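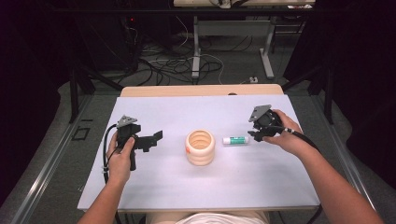
Does a pen cup on the desk keep a desk tidy?

For a while, and then it becomes the place where dead pens go to be ignored. I've had one on every desk since college and I have never once been glad I kept everything in it.

---

I bring it up because the "one cup desk" thing is going around again. You put a single cup in the middle of the desk, and whatever doesn't fit in it has to leave the room. People are posting their before and afters. I would like to see the after from March, please.

---

The version I keep getting sent is the Jatlow one. Their guide has 11 steps. Step one is clear the desk. Step two is wipe the desk. I'm not sure what I expected.

---

Step four tells you to "meet each object." I met a glue stick. It's a glue stick. It goes in the drawer with the tape.

---

My main problem with cups: they're built for pens. A glue stick goes in and drops to the bottom, and then you're fishing around past the scissors with two fingers. Same for erasers, binder clips, the little pencil sharpener, USB sticks, lip balm. Anything short is gone.

---

Somebody replied that you should get a shorter cup. OK, then the ruler tips it over. I have tried this. A ruler and two markers on the same side and down it goes, usually into coffee.

---

Zsófia Győri (I share an office wall with her and she is much neater than me) says the ribbed kind is better because you get a grip on it when you move it to clean. Fine. I'll give her that. But the ridges collect dust, and then you're cleaning the cup as well as under the cup.

---

I did try it, before anyone asks. Cleared everything off, one cup, nine days. I bought a Hedico one because it was on sale and the Kallen one wanted more money for what looked to me like the same cylinder with a nicer box.

---

Days one to three, great. Very smug. I could see the whole desktop and I wiped it down every evening like somebody in a commercial.

Day four I needed a stapler. Staplers do not go in cups.

---

So the stapler lived "temporarily" next to the cup. Then the tape lived next to the stapler. By day six there was an envelope leaning on the tape and I'd stopped wiping.

---

Also, white desks. Everyone doing this has a white desk, and I have some doubts. White shows pencil smudge, marker, and every crumb from lunch. It looks clean in January and then you use it.

---

A couple of people asked about glue sticks specifically, so:

- cap on until it clicks
- wind it all the way down first or you'll mash the top
- lying flat in a drawer is fine, I've never seen a difference between flat and upright
- if it's gone hard, throw it out. I don't believe in any of the tricks for reviving them

---

The Akande drawer tray people have also found me. I own the tray. It's all right. The slots are too wide for pens and too narrow for tape, so everything sits at a slant, but at least I can see the short stuff.

---

Where I ended up: cup for the four things I use daily, drawer for the rest, stapler wherever it wants. That took me an evening, and I didn't have to meet anybody.

---

187 replies, and most of them are photos of cups. Some are nice cups! I'm still not convinced the cup is doing the work. I think you people just cleaned your desks.

---

Somebody wants to know what I did with the Hedico. It's in the bathroom holding toothbrushes. Works fine in there. Toothbrushes are all the same height.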